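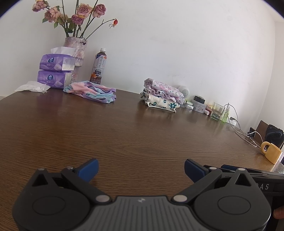

July, 11 in the evening. My mother's recipe for sour cherry preserves is still not finished, and I am writing this with sticky fingers. I began it in the morning, after Heather Tapsell telephoned and said the cherries at Henare were at last the dark ones. I bought 3 kilos, which was too much for my one good pot. While the first portion was resting in sugar I sat at the brown table against the white wall and tried to read my mother's handwriting. The roses in the mottled vase are already partly dry, the peach one hangs its head, but I did not want to throw them out today. My mother also kept her roses too long. She wrote the recipe on the back of a bill from the grocery, and the total of the bill, 2,079, is easier to read than the amount of sugar.

The word that troubles me is in the third line. It can be "cover" or it can be "remove the foam." In our language these two are close when they are written fast. I called Ewan McKinnon, who does not speak our language but has made jam all his life, and he told me that one always removes the foam and one never covers. Then he asked how long the cherries must stand. I said the paper says until they are ready. He laughed for a long time.

So I did it his way for the first pot. It boiled for 13 minutes, and I put a spoonful on a cold plate like he advised. It ran to the edge like water. I boiled it again, and now the syrup is thick but the color is darker than I remember.
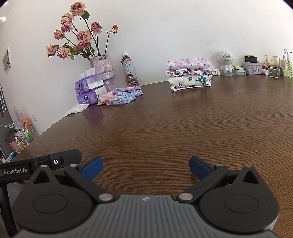
For the second pot I will follow the paper, even if I understand it wrongly. I will cover it. My aunt in Pladumer would know the answer, but she goes to bed early and I don't want to frighten her with a late call. Tomorrow I will ask her also about the lemon, because there is no lemon on the paper and I am sure I remember the smell of it.

I have filled five jars. The lids from Bakus close well, only one did not make the small sound, and that jar I will eat first. I promised two to Heather. I also want to send one to my brother, but the post to Biven takes so long in summer, and last year the jar came to him in pieces.

My back hurts from standing. The second half of the cherries is in the big bowl with sugar, under a towel, and I must remember to stir it before I sleep.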